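The Night Ferry to Westico

Marites Gatchalian had wanted to see the whales since she was eleven, and now she was fifty-four and standing on the deck of the Jendum in two jumpers and somebody else's hat, and she was so happy she could hardly keep still.

"You'll be sick," said the man at the rail. "First crossing, everybody's sick."

"I don't mind!" she said, and she meant it.

The ferry pulled out past the harbour wall and the lights of Reltier slid away behind them, first the fish market, then the church, then the one red lamp on the hill. She had sold the bakery in July. Her sister had said it was madness, all those years of getting up in the dark and then to spend the money on a boat! But what was the money for? She had made bread for other people's picnics, other people's weddings, other people's long walks along the cliffs, and she had loved it, every floury minute. Now she was going to stand in the wind and look at something enormous.

The sea got up after midnight. The deck tipped one way, thought about it and tipped back, and a child somewhere below began to laugh and couldn't stop. Marites went down to the saloon, holding on to everything, and bought tea from a boy who poured it without spilling a drop - she could have applauded. She drank half and put it on the table beside her. Then the Jendum dropped into a trough, and every spoon in the place went ringing across the floor.
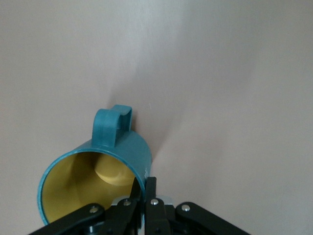

Tea, Marites discovered, was a drink for dry land.

"Told you," said the man from the rail, who had gone a terrible colour himself. His name was Ranjbar and he made this crossing every autumn to see his daughter. He had never once seen a whale.

"Never? But do you look?"

"I'm generally lying down."

"Well, you can't lie down tonight," said Marites. "Come on, up, up!"

She found him a blanket and half a ginger biscuit, and they climbed the stairs together like two people leaving a very good party. Outside the clouds had torn open and there were stars right down to the water. The wind smelled of salt and diesel and, faintly, of something like wet stone. They stood there for ages. He told her about his daughter's goats. She told him how to keep a loaf from going stale, and he made her say it twice so that he would remember.

Then came the sound. It was a huge breath, close by, as if the sea had been holding it in all night. Ranjbar grabbed her sleeve. A long black back rose out of the silver, and went on rising, and shone, and rolled under again without a splash.

"Oh," said Ranjbar. "Oh, look at that."

Marites was crying and laughing and had lost the hat. She leaned out as far as she dared, and a little way off, in the dark, another one breathed.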